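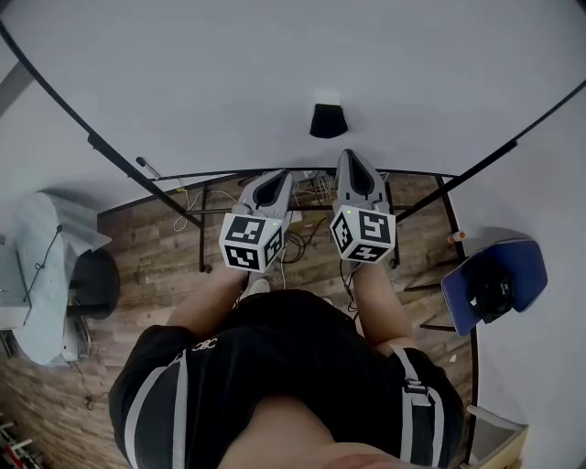
Oct 3, 2024 – round bay, backdrop + floor

Started with the backdrop. Still a soft wave in it on the left, low down, shows up worst with the overheads off and the side lamp on. Clips re-spaced, then the bottom edge pulled again by hand, left to right. Better. Not gone. Iulian thinks it's the fold from shipping and will drop out by itself, I think the bottom edge is being held too tight in one spot. Leaving it overnight before anyone touches it again.

Usable height of the white now 230 cm, measured from the planks, not from the rail. (The number in the old entry was from the rail. Ignore that one.)

Cleaning: damp cloth only. The Duvon spray left a shiny patch on the offcut, very obvious at an angle. Spray bottle moved to the sink shelf so it stops turning up in here.

Rail – went around with the hex key. Nine joints checked, two would take another quarter turn, rest fine. Clamp on the left pole looks ok but I don't love how close it sits to the rail, you can't get the key in square. Ask Floarea if the Bimham ones come any shorter. She ordered the last lot, order no. 3276, so the supplier should have the size on record.

Floor: swept, then mopped almost dry. Seams hold grit. One plank out past the middle has a slight click when you put weight on the end of it, marked in pencil on the plan, not on the plank. Do NOT shim from the top. Jaiswal's fitter said he'd look at it in November when he's back for the corridor anyway.

Cables. Still a nest on the floor under the stand, white and black all together, annoying. Plan:

- label both ends before pulling anything
- white ones out first, they're the easy ones
- black ones along the inside of the frame, velcro not zip ties
- leave slack at the stand, it gets nudged
- nothing across the part where people stand

Did the labels only. Ran out of tape about halfway thru so some are masking tape and pen, redo those. Velcro is the Maltus roll in the second drawer, don't use the wide stuff, it sheds fluff onto the white and then you're picking at it for an hour.

Stand: thin legs, wanders. Tried rubber feet from the odds box, wrong diameter, they just fall off when you lift it. Need the inside measurement of the leg tube. Took it around noon, wrote it on my hand, washed my hands. Redo.

Light – tried with the blinds down and up. Down is more even, the top right of the curve goes gray with them up. Keep them down and tape a note to the cord.

Shoes policy, since it came up again: shoes you've walked in from the yard with stay off the planks. Grit scratches and its a pain to get out of the seams.

Next:
- look at the wave again first thing
- tape, the printable kind
- Floarea re clamps
- leg tube measurement (on PAPER)
- cables with Iulian, two person job, say 9 to lunch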